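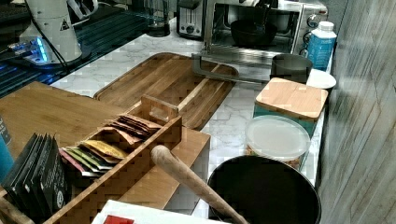

Home | Threads | Projects | About

Spent the evening looking after the Joly, our little kitchen arm, and I do mean the whole evening. Every fixed thing on the counter gets its position taught again after I move anything, and I had moved plenty – the tea box sits up on the cutting board now, which overlaps the bamboo tray, so all my old tea points were wrong.

Then the wrist. Falteck says to grease it every 200 hours and I was at 512, bless its heart. It took a new Kesell belt too, which I'd been putting off since May.

Slow speed for the first 100 picks, friends, then we'll see!

Last updated: 2019-12-23
103 likes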